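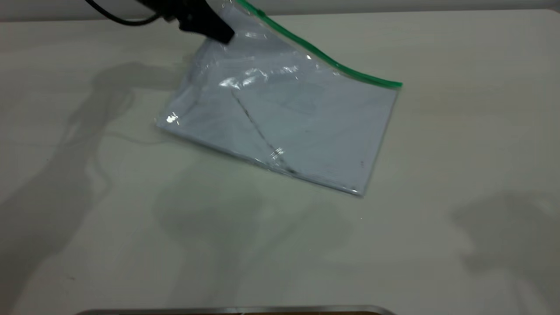

Written rules before written code

Pleltard has run two-arm handling cells at its Prekirgate site long enough to have opinions about them, and last October it put those opinions into a document. The handling code, filed internally as PR 2414, covers soft and transparent packaging: zip bags, sleeves, pouches, anything that changes shape when a gripper closes on it. Its lead author agreed to talk to Fiteo on condition that the conversation stayed with the text of the code and left the customers out.

The first question was why a separate code was needed at all, given that the site already works to the general safety standards for industrial robots.

"Those tell you how to keep people from being hurt," the author said. "They have very little to say about whether the operator on the morning shift and the operator on the evening shift are doing the same task. We had recordings from two shifts that could not be compared. The grip points differed, the starting position differed, and in one batch the bag had been turned over."

The code therefore opens with the starting condition. A bag is laid flat and clear of fixtures, with its contents pushed to the corners where they will go. It may lie at any angle to the table edge. An early draft required the seal to be parallel to the edge, and that clause was struck out after a month.

"If every bag starts square, you end up with a procedure that works on square bags. The angle should vary. The draft was tidy and it was wrong, so we took the clause out."

Grip points are treated more strictly. For a lift with both arms, one gripper takes a top corner and the other takes the opposite end of the seal side, just below the zip. The seal itself is not to be clamped. Closing force is set for the film, and the contents are expected to look after themselves. The two arms start the lift on one command, and neither may pull against the other to take out a wrinkle.

"People want to stretch it flat, because it looks better. A bag under tension that slips from one side goes somewhere you did not plan. A bag hanging a little slack stays put. The code says slack is acceptable and gives no target for flatness." 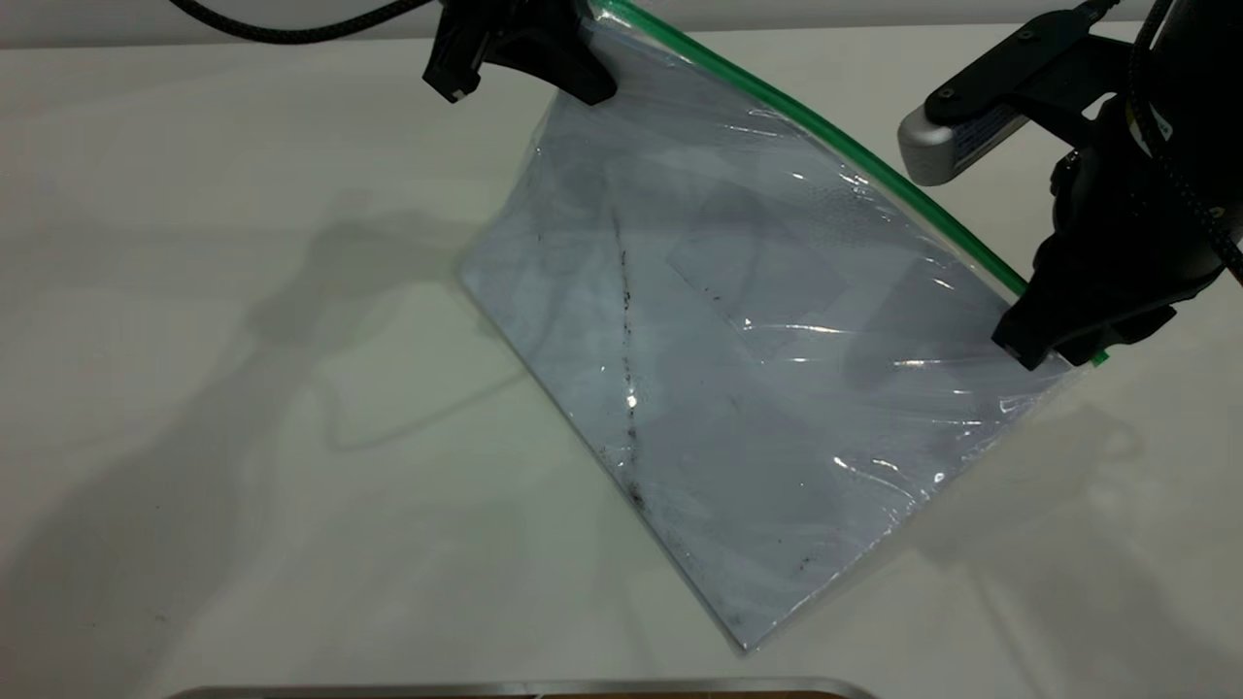 Glare, shadow and the second view

The longest section concerns what the cameras are allowed to decide. Clear film under overhead lighting produces highlights that move when the bag moves, and detection software will sometimes read a highlight as an edge. The author's position is that no clause can fix this, but a clause can prevent a decision being made on one view.

"A fixed view and a wrist view, and they must agree on where the seal is before the fingers close. If they disagree, the arm backs off 50 millimetres and looks again. After the third attempt the cell stops and a person goes to it. That figure of 3 was argued over. Some of my colleagues wanted more."

A coloured seal helps. The code prefers green to clear for training work, as a green strip holds its colour against a pale table when everything else on the bag washes out. It also asks for a matt table surface. Shadows from the arms are tolerated, on the grounds that they are present in any real cell and an operator who has lit them away has only postponed the problem. 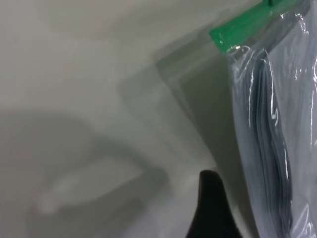
The same reasoning applies to spare film. Where a bag is bigger than its contents, the empty flap can be almost invisible from the wrist, and the code instructs operators to treat the film as extending to its full nominal size whatever the camera reports. Fingers approach from outside that boundary. "It costs you a second or so per approach," the author said. "We accepted that."

Fiteo asked about the contents. Policarpio, which audits the site's procedures, had objected that an early version said nothing on marked or dirty inserts.

"They were right to object. Specks on a sheet inside a bag can be print, or dust, or damage, and the robot has no business deciding which. Our clause is that the contents are recorded as found, before the first contact and after the last. Nobody opens the bag to clean it during a run. If there is loose material near the bottom seam, you note it and carry on, unless the seam is the grip point, in which case you choose another."
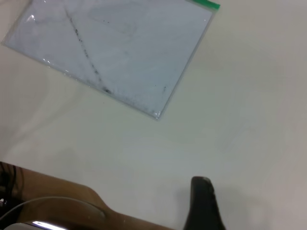
Fiteo, issue 200

On enforcement the author was less definite. The code has no penalties. A run that departs from it is kept and labelled as a departure, with the clause number, and it stays out of the comparison set.

"I would rather have an honest label than a deleted file. Deleted files are how we got into this in the first place – you could not tell what had been left out."

Revisions are made twice a year. The next one is expected to deal with folded contents, which behave differently from flat sheets when a bag is hung from its corners, and with the resting position of the idle finger. At present the code says only that it should be clear of the bag. The author thinks it should also be clear of the wrist camera's view where the mounting allows, though on the current cells it does not.

Copies of the code are available to partner sites on request to Pleltard at Prekirgate. The annex on lighting is being rewritten and is not supplied.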